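Workshop notebook, Kuscombe, April
Table wiping and clearing, bench two
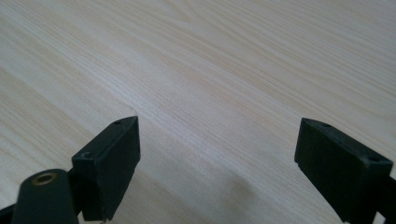
Started the day on the question Despina left on the whiteboard: which of the chores on our list could we hand over now, if somebody turned up and paid for it? My answer this morning was wiping a table, and by four o'clock I was less sure. Wiping means knowing where the table is, how hard to press and when to stop. The pale wooden top, with grain running diagonally in long wavy streaks, is a fair surface to start on because it looks like what people have at home. With nothing on it and the two black fingers open over bare wood, there is very little for the software to get hold of apart from that grain and a faint soft shadow. Iris gives a good height estimate near clutter and a poorer one over plain wood, and I want to know how much poorer before we go any further with cloths.

Height check. Ran the approach 60 times, bare top, same start pose, stop at first contact. It stopped early on 11 of them, hanging in the air and reporting a touch. Most of the early stops came in a clump after I switched on the lamp over the bench. Switched it off again and they nearly went away. I have not separated lamp from warm-up yet, so don't quote this to anyone.

Tomos thinks the shadow is being read as an edge. I think it is the grain: the darker orange bands give strong matches in one direction and almost none in the other, so the estimate slides along them. We can settle it by turning the top through a quarter turn and running the same thing. If the error turns with the wood it's the grain, and if it stays put he gets to be pleased with himself.

Cloth. Folded cotton, damp, gripped at the middle. Picking it up from a known spot is fine. Picking it up from wherever it was dropped is still bad, and this is what a person does without looking. The fingers closed on a single layer several times and the rest trailed behind. Changed the grip to come in lower with a wider opening, which helped, though now it presses into the top on the way in and I had to drop the speed. Force limit is set to 2000 in the controller's own units. Despina, is that still the value you used for the drawer work? The config in the Marinescu folder has a different one and no note.

Wiping itself was better than I expected. Straight strokes, overlap of a third, lifts at the end of each stroke. I used diluted squash with a drop of food colouring so the missed bits would show. Middle of the table came up clean in two passes. The last hand's width before each edge did not, as the planner backs off there and I would rather it did until the height business is sorted. Full top took 36 minutes including stops. I did it by hand afterwards in the time it took the kettle to boil.

So, for the whiteboard:

Wiping an empty table, known position, somebody nearby: yes, slowly.
Wiping with things on it: no. It has to move them first, and put them back.
Clearing plates: rigid ones, yes, if they are not stacked. Cutlery, no.
Folding the cloth afterwards: no.
Sweeping offcuts off the shop bench: I would try this next. The edges matter less and no one minds if it takes all night.

The shop-floor jobs keep coming out ahead of the kitchen ones. We can fix the bench down and decide where the bin goes. In a kitchen somebody has moved the fruit bowl. The people at Itoteo asked again about a kitchen demo and I have said we can show wiping on a cleared top — nothing else, and no talk of a whole room.

Hardware notes. Check the screws in both fingers before the next long run, I could feel a little play in the right one when I wiggled it. Could be the mount. Tomos has the small driver.

To do:
Quarter turn test, lamp off, then lamp on.
Repeat after an hour's warm-up without touching the lamp.
Find out where the force value came from.
Try a matt grey board as a control, there is one behind the saw.
Order more cotton cloths, the same weight as these.

Tomos added at the bottom in pencil: tried it with a strip of tape along one side, no early stops in a short run. Will do it properly tomorrow.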